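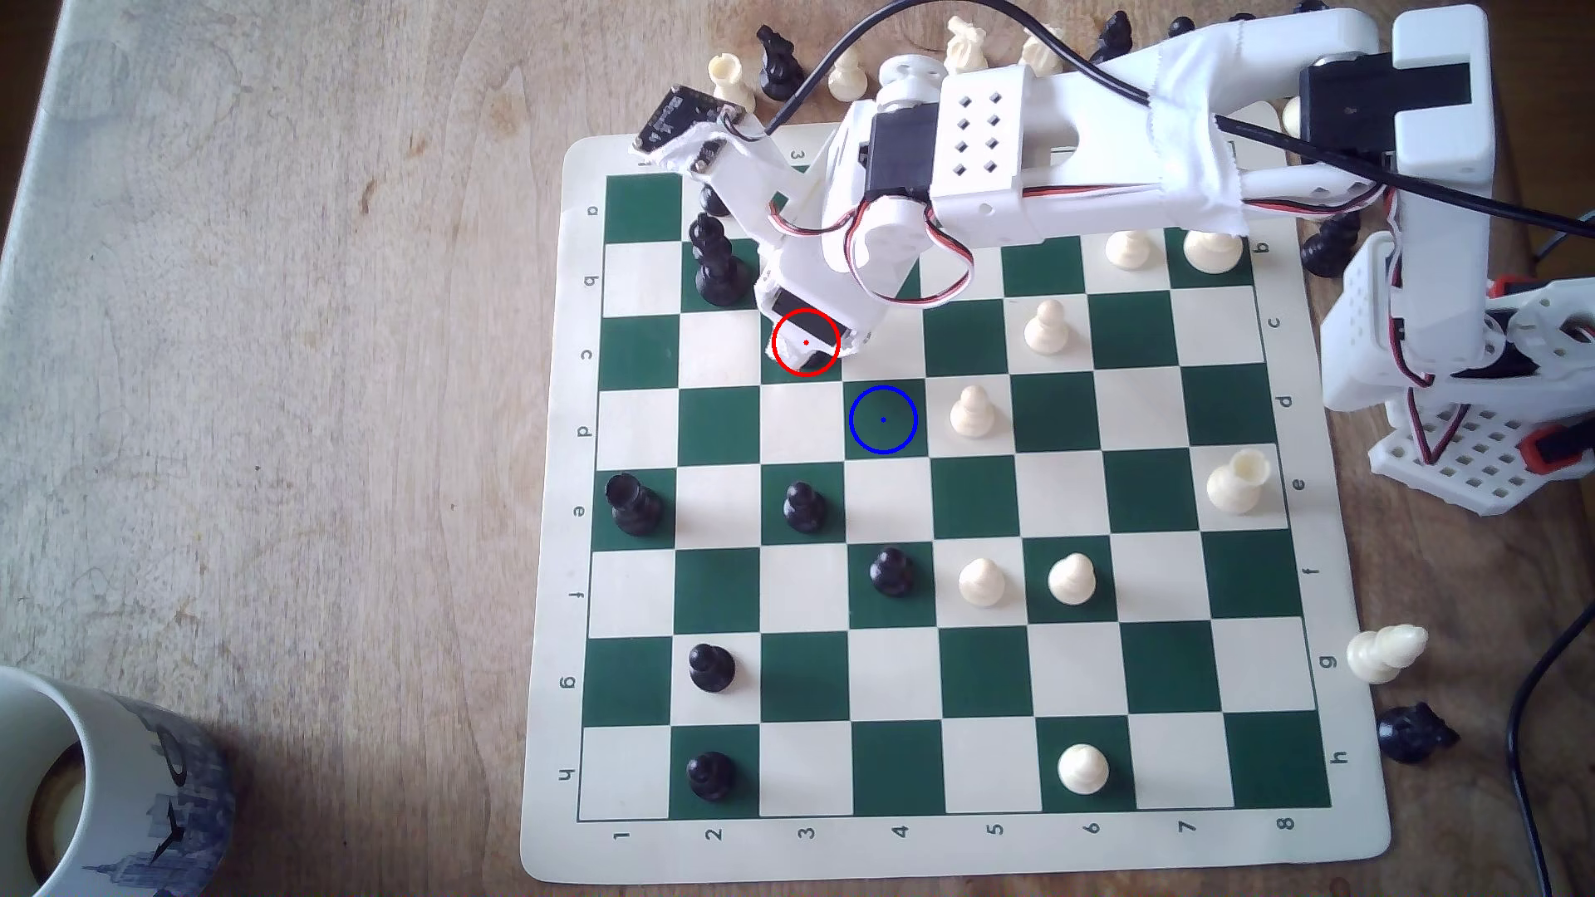
Embla Viklund
Bench operator, Flanumberg

My mother has started telling people I play chess for a living. I've stopped correcting her, although my own play is terrible and I'm mostly paid to sit next to something that plays worse.

When I was hired, the job was moving pieces. Four of us took turns at the table, reading a move off a screen, picking up the piece, putting it down in the middle of the square, and pressing a key to say we had done it. A decent shift was 800 moves. You got fast, your shoulder got sore, and you had long conversations about soup. I wouldn't call it skilled work, but I could do it half asleep and on some Fridays I did.

Then we got the arm. It's white printed plastic full of square holes, with servo wires looping between the joints and a fair amount of white tape on the long part. We call it Paewai, after the project. Management calls it "capacity."

Now Paewai moves the pieces and I watch. Fletel, the tracking software, puts a red circle on the tip of the gripper and a blue one on the square it's supposed to be heading for. Last time I looked up from my lunch the blue one was on d4 and the red one was a diagonal step short of it. My job is to decide whether that's a miss, a hesitation or a "partial approach," a category invented in a meeting I wasn't in. Each attempt gets 60 seconds. You can drink a lot of coffee in 60 seconds, and then you can do it again.

I also set pieces back up. The knights go over more than anything else, and there are usually a couple lying on the wood by the edge of the board. Nothing in the plan for the new setup said who would pick up knights, so for the first week we all politely waited for somebody else to do it. In June it was added to my job description, between "review overlays" and "other duties."

What I miss is the company. Two of the old four moved over to Pasus, the packing side, and they tell me the chairs are better. The other one works the late shift, so we communicate through sticky notes, mostly about the vinyl board, which curls at the corners no matter what we do to it. My shoulder is fine now. My eyes are not.

Yesterday's log ended on attempt 1508, which I marked as a partial approach. The late shift changed it to a miss and left me a note saying I'm getting soft. I'm going to change it back after lunch.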